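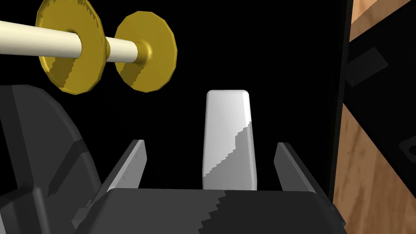 Istura 2, le planificateur de prise

Bon, je l'avoue, c'est le module que j'ai eu le plus de plaisir à écrire ! Istura calcule l'approche d'une pince à deux doigts en simulation, puis envoie la même trajectoire au contrôleur réel (Dow ou compatible, pas besoin de tout recompiler). Vous chargez la scène, vous choisissez l'objet, et il propose jusqu'à 27 prises classées par marge de collision.

Chez moi, un calcul prend presque 33 ms, ombres désactivées. Le réglage « écart avant fermeture » est enfin dans l'interface – merci Pirjo Heinonen, qui me le réclamait depuis août !

Licence par poste : 2 177 €, mises à jour comprises.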